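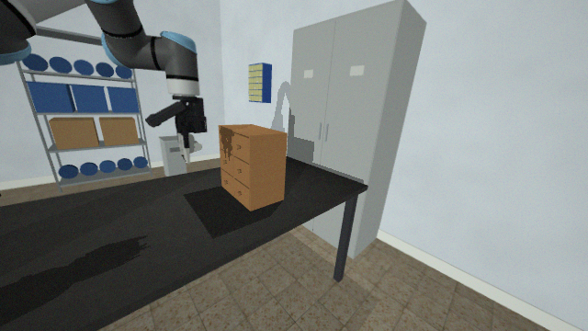
Equipment Planning Assistant (robotics), fixed term
Rorkima, Rultinville site
Posted Oct 14, 2023

We need someone to help us buy things sensibly. Fixed term, start in January, full time or four days, tell us which.

The background, quickly. Rorkima does handling trials for firms who want a robot arm to open drawers, pick from shelves, put small parts into bins, that kind of work. We do it in simulation first and then on the bench. The simulated rooms are built and mostly fine. The bench side is where the money goes and where we have been sloppy. Quotes in three inboxes, two grippers ordered for the same job, no gripper at all for the next one. So, this post.

What you'd be doing

Keeping one equipment list. Currently a spreadsheet with 149 lines, some of them duplicates, some of them for kit we never bought. First job is cleaning that up.

Getting quotes for arms, grippers, mounts, guarding, benches, shelving, cabinets. Chasing the quotes. Chasing them again.

Working out what a test cell really costs once it's standing up, incuding power, floor fixings, delivery, spares and the training day everyone forgets to put in. We have a rough costing for the first Saber cell and it is not good enough to copy for the second.

Sitting with the simulation people before anything is ordered. If a task can be tried on screen with a chest of drawers and a bin, we want that done before we spend on a bench version. You'd keep the note of what was tried, which arm, which gripper, what reach it needed, and turn that into a buying spec. Furniture as well as robots, by the way. Drawer sizes, shelf heights and table depth all change which arm we need.

Planning replacements. Fingers and pads wear out, cables too. We'd like a yearly figure for it and at the moment we guess.

Anything over £2000 goes to Ashraf Ghoneim for sign-off. Under £200 you just buy it and log it. In between, ask Anas Fawzy, he is usually quick.

What we're after

Some experience of buying or budgeting for equipment. Workshop, lab, warehouse, school technician, all fine. You don't need to have programmed a robot. It would help if you can read a data sheet and spot when payload is quoted without the gripper on.

Comfortable with spreadsheets, proper ones, with sums that other people can follow.

Happy to ring suppliers. A lot of this is phone.

Able to say no to engineers, politely, more than once.

Useful but not needed: lease versus buy comparisons, service contracts, import paperwork, any time spent around machine safety.

Practical bits

Based at Rultinville, with trips to the Drullton store where the spare stock is kept. Driving licence handy, there is a bus but it's slow. Up to two days a week from home once you've settled in, not in the first month as you need to see the kit.

34 days' leave including bank holidays, pro rata if you go for four days. Pension. Free parking, such as it is. Twelve months to begin with, may be extended if the second Saber cell goes ahead, can't promise that yet.

Pay depends on experience, we will give you the band before interview so ask when you write in.

How to apply

CV, two pages at most, and a short note (one page, less is fine) telling us about something you bought or planned for that turned out to cost more than expected, and what you'd put in the budget next time. Doesn't have to be a robot. Send both to Anas Fawzy at the Rultinville office, with "equipment planning" in the subject line or it'll get lost.

Interviews are an hour, on site. There's a small exercise with three supplier quotes, calculator provided. We'll show you the simulated rooms and the bench aftewards, bring questions.

No agencies please. Questions about the job before applying, also to Anas. Questions about budget, Ashraf.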